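Flindix Table Tennis Set – Set-up Guide
Section 2: Balls – checking, storing, first use
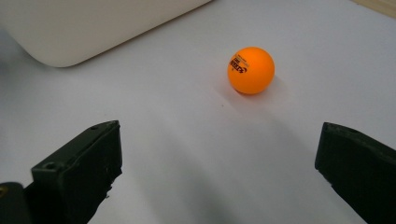

Fig. 2 – Orange ball on a white surface, print side showing.

Read this before you put the net up. Takes a few minutes. Net and posts are in section 3, bats in section 4.

What you need

– the balls from your pack
– a flat, hard, pale surface. Table top is fine, so is a sheet of white card on a worktop
– a soft cloth, slightly damp
– decent light from one side. A window or a desk lamp will do

2.1 Unpacking

1. Open the ball carton at the taped end. Fingers only, no knife.
2. Tip the balls out gently into a bowl or a tray. They roll. Keep the floor clear of feet and dogs.
3. Take out the paper sleeve and the little bag of drying crystals. Bin the crystals.
4. Keep the carton if you bought the Covari refill pack, the flap has the reorder code on it.

CAUTION: Small balls and drying crystals are not for children under three. Put the crystals straight in the bin, not on the table.

2.2 Checking for cracks and dents

Do this for every ball, new ones too.

1. Wipe the surface. Grit marks the balls and makes them wobble when you do the roll test.
2. Put one ball down with the light coming from the side. Turn it slowly with a fingertip.
3. Look along the edge where the bright part turns to shade. Dents show up there first.
4. Look again round the seam. Hairline cracks tend to start on the seam, easy to miss on a orange ball.
5. Squeeze lightly between thumb and finger in two or three places. Should feel the same all over. A soft spot means put it aside.
6. Tap it on the table and listen. Clean click, fine. Dull or buzzy, cracked.

Note: the print is only on one side. Don't use it to judge how round the ball is. Slight smudging of the small lettering is normal and doesn't affect play.

2.3 Roll test

1. Check the surface is level. If the ball sets off by itself, put folded card under one leg and try again.
2. Give the ball a slow push, arm's length, no spin.
3. Watch the line. Straight or a very slight curve is OK for home play.
4. Ball swings hard to one side – repeat with the print facing the other way. Still swings, use it for practice only.

2.4 Bounce test

1. Hold the ball 400 mm above the table. Ruler against the wall helps.
2. Let go. Don't throw it.
3. Do the same with a second ball from the pack, same height, same spot on the table.
4. Compare. Both should come up to much the same height. One that comes up clearly lower goes in the practice tub.

Note: balls straight from a cold garage bounce low. Leave them indoors for an hour, then test.

2.5 Cleaning

1. Damp cloth, plain water. Wipe, don't scrub.
2. Go lightly over the print or it will wear off.
3. Dry with a clean bit of cloth before putting away.

CAUTION: No white spirit, nail varnish remover or kitchen spray. They soften the shell. Keep balls away from candles, heaters and hobs – they can catch fire.

2.6 Storing

1. Put good balls in the Waditz tub (part 358) or any lidded box with a bit of room in it.
2. Don't force the lid. If it won't shut, take a ball out.
3. Keep the tub off radiators and windowsills. Sun fades the orange and makes the shell brittle.
4. Nothing heavy on top. Bats go in there own sleeve.

2.7 If something is wrong

Ball dented on arrival – keep it, don't try the hot water trick. Send us a photo with the print side up and the dent visible, plus the code from the carton.

Balls different shades – happens between batches. Play is the same.

Ball hard to see on the table – check your lamp isn't throwing a big shadow across one end. Move the lamp before you change the ball. White balls come in the Pinheiro pack, order code 700, same size.

Ball keeps rolling off – table isn't level. Go to 3.1, adjusting the feet, then come back and redo 2.3.

Spare balls: order by code, not by colour name. The names changed in February and the old leaflets are wrong.

Next: Section 3, Net and posts.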